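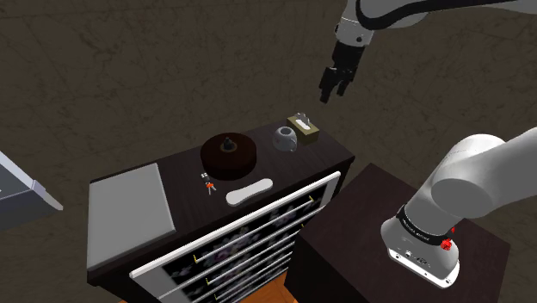 Furniture is among the items covered by Whitlock's new booking rules.

Whitlock residents will have to book their hard rubbish collections from April, after the council voted to end the yearly kerbside pick-up.

Under the change, each household can book two free collections a year by phone or online. The current system, where every street puts its items out in the same week, will run one last time before Christmas.

The council said the yearly pick-up had become too expensive and left piles of unwanted goods on nature strips for too long. Crews took 2656 tonnes in the last round, and some streets in the Romeck end of town waited 23 days for a truck.

Waste services manager Mei Fitzsimmons said the delay in Romeck was caused by people putting items out before their week had started and by others adding to the piles after the trucks had been through.

"We'd clear a street on the Monday and get calls about the same street two days later," Ms Fitzsimmons said.

"With a booking, we know what we're collecting and where it is. If it's a fridge we send one truck, if it's a lounge suite we send another."

Each booking will cover up to two cubic metres. Tables, chairs, bed frames, bookcases, mattresses, whitegoods, bikes and scrap metal will be accepted. Paint, gas bottles, car batteries, tyres, building rubble and garden waste will not, and must still be taken to the Clarnska Road transfer station.

Mattresses will be limited to two per booking. Glass must be taped and wrapped, and doors must be removed from fridges and freezers before they go out.

Items can be placed on the nature strip from the evening before the booked day. The council can fine a household $320 for putting items out without a booking, though it said first-time cases would get a letter and seven days to move them.

Stendex, which holds the contract for the yearly pick-up, will also run the booked service. It will keep its depot on Clarnska Road and the number of trucks will not change. The contract runs for four years, with the council able to extend it by two.

The decision follows a survey that drew 322 replies. A narrow majority backed bookings, but many people who wrote comments said they liked the yearly pick-up and the chance to find something useful on a neighbour's lawn.

Alby Kerslake, who repairs and sells second-hand furniture from a shop in Romeck, spoke against the change at the council meeting. He said good timber furniture would be crushed when it could have gone to another home.

"Half the street used to get something out of that week," Mr Kerslake said after the vote.

"I've picked up dining chairs that needed a bit of glue and one new rail. If they go out at six at night and the truck comes at seven in the morning, they're gone."

He asked the council to let people mark items as free to take, and to give them a few extra days on the nature strip. Councillors did not support the extra days but asked staff to look at a reuse shed at the transfer station, where goods in fair condition could be set aside and sold cheaply.

Ms Fitzsimmons said a report on the shed would come back to the council early next year. There is an old machinery bay at the site that could be used, but it has no power and the roof needs work.

Taking things from a hard rubbish pile is against the current local law, although the council has rarely acted on it. Staff will look at that rule as part of the same report.

Residents in flats and units will book through their building manager, who can ask for one shared collection for the whole block. Where there is no manager, each unit can make its own booking, but items must be labelled with the unit number. The survey showed this was the main concern for people living near the station, where nature strips are narrow and several blocks share the same stretch of footpath.

Tenants will be able to book without asking their landlord. The two free collections belong to the address, so a tenant who moves in late in the year may find they have already been used. Extra collections can be bought, and the council will set the fee with its next budget.

People who hold a pension or health care card can ask for help carrying items from inside the front gate. The crew will not enter houses or garages, and requests need to be made when the booking is taken.

Collections will be on weekdays only. The council expects most people to wait no longer than two weeks for a date, with longer waits likely in January and at the end of the financial year. Bookings can be moved once without using up a collection, provided the change is made by noon on the working day before.

The final yearly pick-up will start in the streets north of the river and finish in Romeck. A flyer with the dates for each street will go in letterboxes next month — people who have signed up for rates notices by email will get it that way instead.

The full list of accepted items is available from the council office and the Whitlock library. Written questions about the new service can be left at either counter.

Published 26/09/2026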